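The Ferry Ledger

Jairo Ayala had worked the ticket window at Flaltville for so long that people gave him their money without saying where they were going. There was only one place to go. The boat went across to Dosari and came back, and in the winter it did that twice a day, and in the summer it did it until the light was gone.

He kept a ledger. The company had stopped asking for it when the new machine came in, but he had a stack of blank books left over and did not see why they should go to waste. In the left column he put the crossing and in the right column he put anything that seemed worth putting. Fog. Goat on board. Mrs. Phan's hat in the water, recovered. Most days the right column was empty.

Syafiqah Purba came to the window one morning with a canvas bag and a letter. She was perhaps thirty and had not slept.

"Are you Mr. Ayala?"

"Yes."

"I was told you have the old books."

He asked who had told her. She said Khôi Vi, the deckhand, and Jairo looked past her to the landing, where Khôi was coiling a rope that was already coiled.

"What year?" Jairo said.

She told him. It was the year of the long July, when it had not rained and the river dropped so low that the boat scraped the bar going out. He remembered it without wanting to. He told her the office closed at noon for the meal and that she could come back then.

She sat on the bench outside. The morning boat loaded and left. A man with two crates of onions asked her if she was waiting for it, and she said no, and he said that was good, as it had gone.

At noon he let her in through the side and cleared the adding machine off the table. The ledgers were on the low shelf behind the life vests. They had been damp once and had dried in waves. He found the one she wanted and did not open it.

"You can tell me what it is," he said. "It would save turning pages."

She took the letter out. It was from her father, Cauã Sampaio, and it was addressed to her mother. It had been mailed from Flaltville with the wrong street on it and had gone somewhere and come back and gone somewhere else. It had ended up in a drawer at the Judadach post office, and when they tore out the counter the drawer went to a man who bought furniture. The man had read it and felt bad about reading it, and he had spent most of a year finding her.

"He says he's crossing in the morning," she said. "He says he has 1,000 in cash and the deed, and he'll be on the first boat, and she should meet it. She never got the letter. So she didn't meet it. She thought he had gone off. She thought that until she died."

"And you want to know if he crossed."

"Yes."

Jairo sat down. The kettle was on and he let it go on. He had been young then, and Cauã Sampaio had been a man who bought a ticket every few weeks and talked about the price of feed. He had a loud laugh. He wore a brown coat in all weather and kept peppermints in it for the children who hung around the landing.

"I don't put down everyone," he said. "I never did. There would be no end to it."

"Khôi said you put down odd things."

"Khôi was nine."

"He said his father was on the boat that day and that something happened."

He opened the book then. The pages stuck, and he worked them apart with the back of a butter knife. The handwriting was smaller than his was now. He turned past the dry weeks – low water, low water, scraped the bar, low water – until he came to the day after the date on the letter.

The left column said first crossing, 40 aboard. The right column said: Sampaio paid for two.

She read it and then she read it again with her finger under it.

"Two," she said.

"That's what it says."

"Who was the other one?"

"I don't know. I sold tickets. I didn't see who got on."

He was not sure that was true. He had a picture of it in his head, but he had had it a long time and it might have been made of other mornings. In it Cauã Sampaio was holding the hand of somebody behind him, and the somebody was short. It could have been a child. It could have been an old woman bent over.

The kettle boiled dry and he got up and took it off.

Trí Hồ ran the boardinghouse on the Dosari side, and his mother had run it before him. Syafiqah crossed on the afternoon boat. Khôi stood near her the whole way without speaking, and when they were nearly there he said, "My father told it that the man gave him his coat."

"Why would he give him his coat?"

"He said it was hot. He said he wouldn't need it where he was going." Khôi looked at the water. "People made something of that, later. But it was hot. My father said it was really very hot."

"Do you have the coat?"

"My brother wore it out."

The boardinghouse was up the hill past the feed store. Trí Hồ was fixing a step and did not stop fixing it while she talked. When she got to the part about two tickets he put down the hammer.

"My grandmother came on that boat," he said. "She couldn't see anymore. She'd been living with a cousin on the other side, and the cousin put her out. She used to say a man with candy paid her way and walked her up here. She never knew his name. My mother gave him supper and he wouldn't take a bed. He was waiting on his wife."

"Where did he wait?"

"On the landing, my mother said. He came back up that night and asked if anyone had been asking for him. Then the next day. My mother said 3 days, but she rounded things."

"And then what?"

"Then he took the room at the end of the hall. He paid ahead, and he went out to look at some land, and the fever was in the camp out there that summer. It was bad. They buried them where they were." He wiped his hands on his pants. "I'm sorry. I thought somebody would have written."

"Maybe somebody did," she said.

He told her the room was empty and that she could have it for the night. She said she would like to see it first. He said it was the last one, and that the knob turned the wrong way, and she went up by herself.
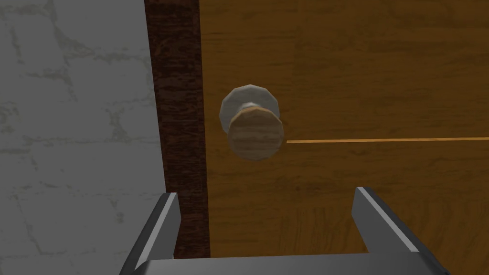 Dosari, 4/20/25

Dear Mr. Ayala,

I said I would write and tell you how it came out, so I am doing it before I leave.

I stayed four nights. The room has a bed, a chair and a window that looks at the feed store. I don't know what I expected. I think I wanted there to be something of his in it, and of course there have been a great many people through it, and it has been papered twice. I slept well. I had not been sleeping.

Trí Hồ took me out to where the camp was. It's pasture now. There is a low wall and a stone that the county put in, with no names on it, only the year and the number 199. I asked him if that was how many, and he said that was how many they thought. Some cows came over to look at us. I had brought the letter along with the idea of leaving it there, and then when I got there I didn't want to, and I brought it back.

We looked for the deed. His mother had kept a box of things that lodgers left behind, and we went through all of it on the kitchen table. There were razors and a set of teeth and a lot of keys. There was no deed. At the bottom was a twist of wax paper, gone yellow, and he said it could have had anything in it, and I agreed with him. He let me have it anyway.

I have been thinking about my mother. She was hard about him. When I was small I asked what he was like and she said he was a man who liked to be thanked. I believed that for a long time. I don't know that it's wrong. I would like to have told her about the old woman, though. I think she would have said, well, that's just like him, to buy a stranger a ticket and put the wrong street on a letter. She would have been angry, but it would have been a different kind.

Please tell Khôi that I was glad to hear about the coat. He seemed worried that he should have kept it back from me.

You said that you didn't see who got on. I hope you won't mind if I say I thought you had, a little. If you remember any more of it, I would like to hear it, even if you aren't sure. My address is on the back and I have written it out very clearly.

I'll be on the first boat in the morning. I am paying for one.

Yours truly,
Syafiqah Purba

The letter came over on the same boat she did, in the bag with the rest of the Dosari mail, and by the time Jairo had sorted it she had gone on to the bus. He read it at the window. A woman came up with her money and he held up a finger, and she waited until he was done.

He gave her the ticket. Then he got down the current ledger. In the left column he wrote first crossing. He thought for a while about the right column, and the woman, who had nothing else to do until the boat was loaded, asked him what he was putting.

"The weather," he said.

"It's clear," she said.

He wrote that down, and under it he wrote: Sampaio's daughter, going home. Then he took a clean sheet from the back of the book, tore it out along the stitching, and began with the coat, which he was sure of.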